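Notes for the talk, May 7, 2025. Speak slowly, 2 breaths before the first slide.

Our software, Vuvel, takes the pose of each gripper from the dots on its white plate. The same table is then seen by several cameras, and all clocks must agree.

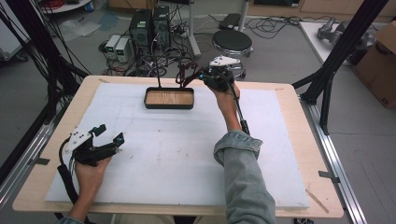 *Photo: Natalia Serrano / Ravska*

Explain the clock problem here. One stream was late by 30 ms, and the planner believed it. We now stamp every message at the source.
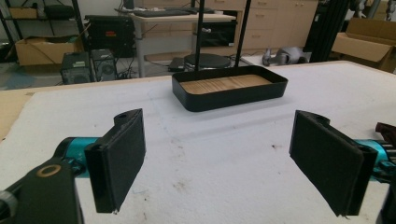 Then the filter. It drops a pose when two streams disagree, and keeps the last good one. From 664 recordings, the old version lost too many. Do not read the table aloud, only point to the last row.

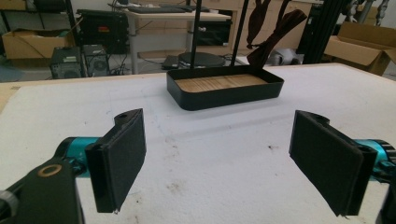

Zuzanna Kaczorowski has asked if holding the last good pose does not hide a slow drift. My answer: yes, it can, so the log marks each held pose. Show the log, then take questions.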